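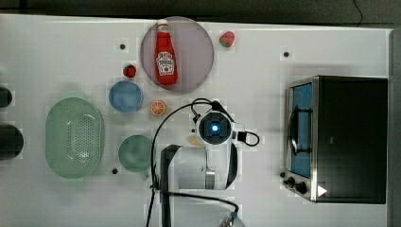
How long does the ferry take to get to Altska?

Four hours in good weather, and closer to six when the wind comes from the north.

The woman at the ticket window told me this without looking up. I bought a one-way ticket and she asked if I was sure, the return was cheaper if you got it now. I said I was sure. She stamped it and pushed it under the glass.

I had taken the bus from Kincaid that morning with one suitcase and my father's toolbox. The toolbox weighed more than the suitcase. The driver made me put it underneath with the bicycles, and at every turn I could hear it slide.

My father worked on Altska for eleven years, keeping the generator going at the Emport cannery. He came home in the winters. When I was small I thought the island was a kind of weather, something that came in spring and took him. He wrote once a month, mostly about parts. A gasket had not arrived. A gasket had arrived and was the wrong one. At the end of each letter he put the number of people living there, I don't know why. The first letter said 1,401. The last one said 271.

The cannery closed after that and he came home for good, and he fixed lawn mowers in the garage until his hands got bad. He died in July. In his desk I found a key with a paper tag on it that said Kaleck, upper road, green door.

My mother said she had never seen it before. She turned it over a couple of times and gave it back to me and went to put the kettle on.

The boat left at seven in the morning. There were nine of us on board, and a pallet of roofing felt. I sat inside by the window until the heater made me sick, then I went out and stood at the rail. A man in a yellow coat asked if I was from the power company. I said no. He said that was a shame, they had been waiting for someone from the power company.

I asked him if he knew Kaleck.

"It's the top end," he said. "Eight houses. Three with people in."

"Is there one with a green door?"

He thought about it. "There's one that was green."

It took five hours. He gave me a ride in his truck as far as the church and pointed at the road. I carried the suitcase up first, then went back for the toolbox.

The door had gone mostly gray, with green left in the corners where the rain didn't reach. The key went in but it wouldn't turn. I tried it for a while. Then I opened the toolbox and found the oil, which was in the top tray where it had always been, and I put some in the lock and sat down on the step to let it work.

A dog came up the road, looked at me and went on. Down at the harbor they were taking off the roofing felt. After ten minutes I tried the key again – it moved a little, and then it moved the rest of the way.

There was a chair, a stove and a bed made up with a brown blanket. On the windowsill was a row of gaskets, all the same size.

I brought the suitcase in and went to see about the stove.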